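Keeping old family papers and small things at home

Last changed 8/18/22

In our family we have letters, photographs, school books and one tin of buttons and badges, and all of it came from the house in Warnberg when it was sold. I am not an archivist. I have made most of the mistakes already, and on this page I write down what I do now, so my cousins can do the same with their part. Other families are welcome to use it too. 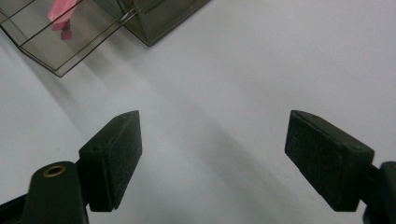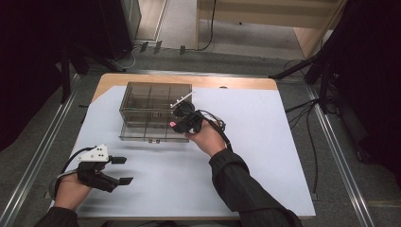
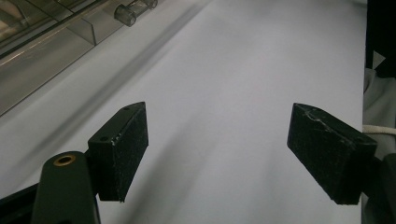

Middle picture: a clear plastic box with small compartments, on a sheet of pale paper.

Before you open anything

Wash your hands with plain soap and dry them very well. Do not use hand cream on that day, also not the kind which says it is not greasy. For letters I use bare clean hands, because with cotton gloves I cannot feel the edge of the page and I tore two of them like this. For photographs and for metal it is the opposite: there I wear thin gloves without powder.

Put a big clean sheet of paper on the table. Small pieces fall from old things all the time, a corner of a stamp or a bit of sealing wax, and on a patterned tablecloth you will not find them again. When you have finished, look over the sheet before you fold it. I found one half of a postmark this way, and it was the half with the year.

No coffee in the room. Pencil only, and a soft one. A ballpoint pen must not even lie on the same table.

Where to keep the boxes

Our grandmother kept everything in the attic, and my uncle kept his part in the cellar. Both are bad. The attic is too hot in summer and the cellar smells. The best place in a normal home is an inside wall of a bedroom or a hallway, on a shelf, not directly on the floor. A wardrobe is also good if the wall behind it does not go to the outside. I keep a small cheap humidity meter there and I look at it when I change the bed sheets.

If the box already smells of cellar, do not close it again. Leave it open some days in a dry room, out of the sun, and put the papers a little apart from each other. If you see fuzzy spots which come off on the finger, keep that box away from the other ones and ask somebody who works with paper for a living. Do not wipe them.

Letters

We have 250 letters, most of them from the years when one half of the family lived in Grerasar and the other half stayed at home. They were tied with kitchen string in bundles. The string cuts into the outer letters, so take it away, but first write on a slip of paper in which bundle and in which order the letters were. I did not do this with the first bundle. Later I understood that my great-aunt had sorted them by who had answered and who had not, and this I cannot put back.

Unfold the letter and let it lie flat. If it does not want to open, do not press it with the iron! Put it between two sheets of plain white paper with a heavy book on top and wait for one week. Rusty paper clips and pins you take out slowly, with the letter lying on the table. Slide a small piece of plastic film under the clip and another one on top, and then pull the clip between them. The brown mark stays, you can do nothing against it.

Keep the envelope with the letter, behind it. For family history the envelope is often worth more than the letter. My grandfather wrote only about the weather, but his envelopes show four different streets in three years.

Never use adhesive tape for a tear. It looks fine for a few years, then it becomes yellow and the glue goes through to the other side. Put the torn pieces together in one folder and leave it so.

Photographs

There are 68 photographs which are loose, and then the albums. I leave the albums as they are, also the ugly one with the sticky pages. I only photograph each page, so if something happens we have at least this.

For the loose ones I use paper envelopes, one picture in each, and I write on the envelope before the picture goes in. If you write when the picture is already inside, the pencil presses a line into it. On the back of the picture itself I write only if there is no other way, very lightly and near the edge.

What to write: the family name, the first name, the place, and how I know it. The last one is the most important. "Mother told me in October" is different from "written on the back," and it is very different from "looks like the uncle." I had one lady with a big hat for years as my great-grandmother. She was a neighbor.

Small things: buttons, badges, keys, coins

The small things were all together in a biscuit tin, and the metal had scratched everything. Now each thing has its own place in a box with compartments, like people use for screws or beads. Put a little piece of plain tissue in the bottom of each compartment. Before buying, smell the box. If it smells strongly of plastic, let it stand open for a few days or take another one. I bought mine at the Alto shop near the station, but any will do.

Make a paper plan of the box with the same squares as the box has, and write in each square what is inside. Keep the plan under the box and not in it. I do not put labels on the lid, because they come off and then stick to something else.

Do not polish. A badge that is dark is still a badge which you can read, but with polish the small letters become softer every time. A dry soft brush is enough. Coins I do not clean at all.

Rubber bands, and anything with rubber in it, must live separately. We had a pair of baby shoes with elastic, and the elastic had melted onto a christening ribbon.

Scanning, and what to call the files

I scan with a flat scanner and never with the kind that pulls the paper through. The file name I make from the box, the number of the letter and the page, so for example box2-letter014-page1. In the beginning I used names like "Grandpa letter nice," and after one winter I could find nothing anymore. With all the pages and envelopes we are now at around 3,000 files. One copy is on my computer, and another copy is on a disk at my sister's home.

Do not throw the paper away after the scan. My cousin wanted to do it for reasons of space. On the scan you cannot see that a page was folded very small to go into a coat pocket, and on the paper you can.

If you want to give them away

Some local museums and history rooms take family papers, and some take only what belongs to their own place. Our Grerasar letters will go one day to the history room in Duan, as it collects for the whole valley. Ask first, and bring a list. Do not come with the boxes to the door. Ask also if the family can come later to read them, and get the answer on paper.

Things to have in the drawer

Soft pencils and a sharpener (use it in another room, the dust is very black)
Plain white paper, big sheets and normal ones
Paper envelopes without a window
A soft wide brush, used for nothing else
Thin gloves without powder
A box with compartments and some plain tissue
Clear plastic film, only for the paper clips
A magnifying glass

The page about reading the old handwriting is not ready yet. I still have trouble with the capital letters myself, mostly the S and the L, so it can take until winter.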